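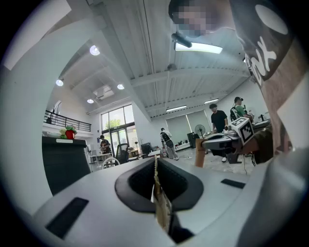

I've been selling storage for small workshops long enough to have opinions about cabinets, and the Goson Tall is the one I keep steering people toward. I like it for big rooms especially, where a waist-high unit just disappears and you end up with one more surface for dumping mail. Go tall and black and it holds its own, even under a mezzanine with a black railing and a whole lot of white ceiling overhead. The top can take something light, too — a plush toy in red and green does very nicely up there — and a small white label along the upper edge is all the labeling I'd bother with on the outside. Save the detailed labels for the shelves.

Goson Tall Cabinet, black
Item number: 3852
Height: 180 cm
Width: 93 cm
Shelves: 5, adjustable
Doors: two, lockable, keys included
Comes flat-packed

What I keep in mine

I have one at home in the garage and another in the back of the shop, and they've ended up with totally different lives. The garage one is paint, sandpaper, extension cords and the camping stove (plus a fondue set I keep meaning to give away). The shop one is all packing stuff. Tape and scissors at eye level, folded boxes standing upright at the bottom, and one shelf just for cardboard offcuts, which I save like they're worth money. Long strips are the ones I use up first. I fold them around the corners of picture frames and tuck them between jars, and they stand up nicely in an old coffee can so I can grab one without digging.

If you do a lot of wrapping, take one shelf out completely and give the bottom section some real height. Rolls of paper can stand on end that way. I also put a shallow tray on the middle shelf for pens, box cutters and the tape gun, and I finally stopped losing the tape gun.

Putting it together

Give yourself an evening and a clear patch of floor. The back panel goes on while the cabinet is lying face down, and you'll want a second pair of hands when it's time to stand it up. My friend Miyuki Hayashi helped with my first one and we got the left door on upside down, so check for the little arrow inside the hinge before you tighten anything! The wall bracket is in the same bag as the keys. Please use it. Any cabinet this tall should be fixed to the wall, and if you're putting it on a bumpy concrete floor, set the leveling feet first or the doors won't line up.

Goson or Tukalmont?

I get this one a lot. The Tukalmont is a bit deeper and has a single wide door, and it's great if you're storing bulky things like helmets or big plastic tubs. But that door needs a lot of swing room, and in a walkway it drives me nuts. Two narrow doors suit me better. The Kuroda low unit is a nice match if you want a bench next to your cabinet, and the blacks are close enough that I've never had a complaint. I wouldn't stack anything on top of the Goson with it, though. Keep the heavy things down low.

Cleaning

Black shows dust, no way around it. I wipe mine with a soft cloth and plain water, and I do the top whenever I have the stepladder out anyway. Skip the scouring pads, they leave shiny patches. For sticky label residue, a drop of cooking oil on a paper towel, wait a few minutes, then dish soap.

Extras

Spare shelf, black, with four pegs
Tetamell label holders, clip-on, clear
Replacement lock with two keys
Leveling feet, set of four

The Tetamell holders clip to the front of each shelf and you can swap the paper whenever you change your mind — I change mine constantly. Spare shelves are back in stock in October, and if you want one set aside, send me a note with the item number from the top of the page and how many you need.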